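4.2 Storage of leftovers in the home

Households in Derdale and Sillis were asked to keep a food diary for two weeks in April. Each time cooked food was put away, the person who did it wrote down what it was, what kind of container it went into, and whether it was later eaten or thrown out. We received 581 usable entries from Derdale and 399 from Sillis. Entries with no outcome were left out of the analysis, as were meals bought ready to eat.

The diaries from the two towns were alike in most respects. Rice, soup and stewed vegetables were the foods most often put away. Bread was seldom recorded, and several households told us they did not think of it as a leftover. We did not correct for this.

The type of container mattered more than we had expected. Food kept in a container that could be seen through was eaten more often than food kept in foil, in a lidded pot or in an opaque tub. The difference held in both towns and for every food group except soup. Sequeira, the smaller district we used to test the diary form, showed the same pattern, but its entries are not included in the totals.

Shelf position was recorded only in Derdale. Food on the top shelf was eaten sooner than food lower down, and food behind other items was often found again only when the refrigerator was cleaned. Figure 2 shows a transparent food container of the large type.

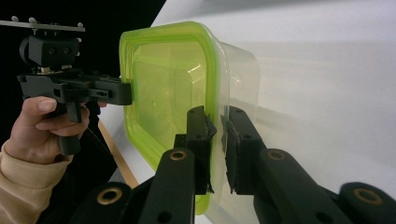

Figure 2. Large transparent food container.

Labels had a weaker effect. Some households wrote the date on a strip of tape and some did not, and the share of food thrown out was close to the same in both groups. In the Lorkia survey, which used interviews in place of diaries, people who labeled their food said they wasted less. Our entries do not support this, although few households labeled everything and most stopped before the second week was over.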